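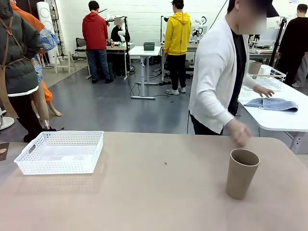
Pince parallèle ou ventouse pour gobelet + panier ajouré ?

Posté par Kyrylo Ostapchuk, le 18 octobre

Bonjour à tous,

Je dois choisir une pince avant la fin du mois et je tourne en rond. Tâche toute bête sur le papier : prendre un gobelet haut, couleur sable, paroi un peu conique (plus large en haut), et le poser dans un panier en plastique blanc ajouré. Ensuite, déplacer le panier. Caméra fixe qui regarde la table, pas de caméra au poignet pour l'instant.

Testé jusqu'ici :
- pince Rondetti deux doigts, mors durs d'origine. Le gobelet glisse vers le bas quand je serre, ou alors il se déforme. 389 essais depuis septembre, les ratés sont presque tous là-dessus.
- ventouse Flavier. Sur le gobelet ça tient une fois sur deux, surface trop mate je pense. Sur le panier n'en parlons pas, que des trous.
- doigts souples Nastham, prêtés une semaine. Gobelet nickel. Panier : les doigts se tordent dès que je soulève par le bord.

Autre souci, la table est beige et le gobelet aussi, quasiment le même ton. La détection perd le bord du gobelet selon la lumière. Le panier blanc, aucun problème.

Budget dans les 700 euros pour la pince, contrôleur non compris. Je voudrais éviter le changeur d'outil. Des retours ?

Merci d'avance

Réponse de mistral_b

Garde la Rondetti, change les mors. Sérieux. Les mors durs sur un cône ça pousse toujours la pièce vers le côté étroit, donc vers le bas chez toi. Deux solutions :

1) mors imprimés en TPU, légèrement inclinés pour suivre la paroi. Creux en V pas trop profond, sinon tu ne passes plus dans la poignée du panier.
2) mors droits + bande silicone 2 mm collée. Moins propre mais c'est fait en dix minutes.

Et baisse la force. Beaucoup de gens laissent la consigne à 100 % par défaut, regarde dans ton contrôleur. Moi je descends jusqu'à ce que ça glisse et je remonte d'un cran.

Pour le panier, ne prends pas le bord n'importe où. Vise la poignée découpée sur le petit côté, un doigt dedans un doigt dehors, panier vide ça passe. Plein, ça bascule, faut voir ton poids.

La ventouse oublie, avec des parois à trous tu n'auras jamais le vide.

Réponse de Tatave59

moi j'ai une Kennedy et j'en suis content, ça marche avec tout. jamais essayé les gobelets par contre

Réponse de lea.automat

D'accord avec mistral_b pour les mors, pas d'accord pour la force. Si le gobelet est mince tu vas descendre tellement bas que la pince s'arrête avant le contact, frottements internes. Vérifie déjà le minimum réel dans la doc, pas celui affiché.

Sur la vision, puisque personne n'en parle : beige sur beige avec une seule caméra fixe, tu vas galérer quelle que soit la pince. À essayer dans l'ordre :
- un set de table foncé, mat. Juste pour confirmer que ça vient bien du contraste
- éclairage rasant d'un coté, l'ombre du gobelet t'aide à retrouver la base
- exposition bloquée, balance des blancs bloquée. En auto, il suffit que quelqu'un passe derrière en pull blanc et tout bouge
- recadrer la zone utile. Dans un atelier où ça circule, le fond te bouffe la moitié des détections

On avait un montage proche chez nous, 1118 prises enregistrées, et en refaisant le tri on s'est rendu compte qu'une grosse partie des « échecs pince » étaient des erreurs de position de quelques millimètres. Donc avant d'acheter quoi que ce soit, rejoue tes ratés avec une position donnée à la main. Si ça passe, la pince n'y est pour rien.

Si vraiment tu veux changer : les Nastham avec une lame de renfort derrière chaque doigt, ça existe en option je crois. A vérifier avec eux, je n'ai pas le prix.

Commentaire de Kyrylo Ostapchuk

Merci ! Force était bien à 100 %, la honte. Je lance les mors TPU lundi et je refais une série avec positions à la main. @Tatave59 quel modèle exactement, la Kennedy ? Et quelle ouverture ?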